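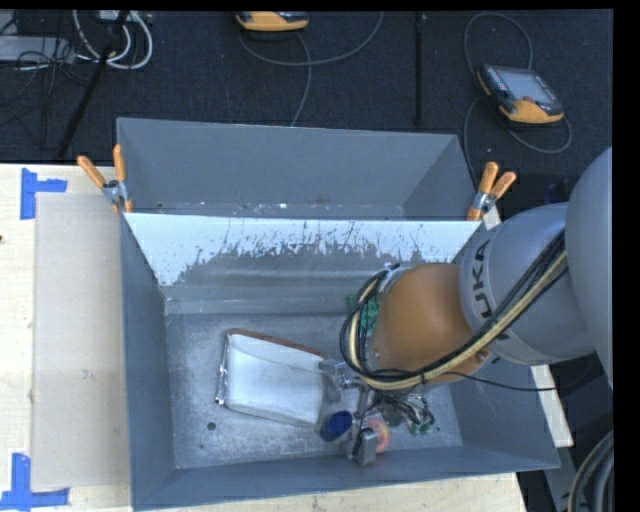 Home | Bins & Totes | Clamps | Help | Contact

Bins and Clamps: Common Questions

Print this page | E-mail this page

Can I clamp two bins together?
Yes. Set them end to end on a flat table so the rims meet, then put one spring clamp on each corner of the shared edge. Two clamps are enough for sorting work. Take them off before you lift either bin.

Will the clamps mark the rim?
They can scuff paint. Slide a strip of cloth under the tips if you care about the finish.

The white paint inside my bin is scraped. Do I need to replace it?
No. Scratches don't affect use. Brush out any flakes before you put in soft goods or anything in thin plastic wrap.

How should I clean the floor of a bin?
Sweep out the debris first, then wipe with a damp cloth and let it dry. Don't use steel wool.

Can I mix padded packages with small loose items?
Yes, if nothing has a sharp edge. Lay the package flat and keep the small pieces beside it.

Do you sell single bins?
Yes. Skultar bins are sold one at a time from our Waltholm store. For orders over 1,000, contact the Rornereo warehouse. New stock arrives in April.

Updated 2024-12-17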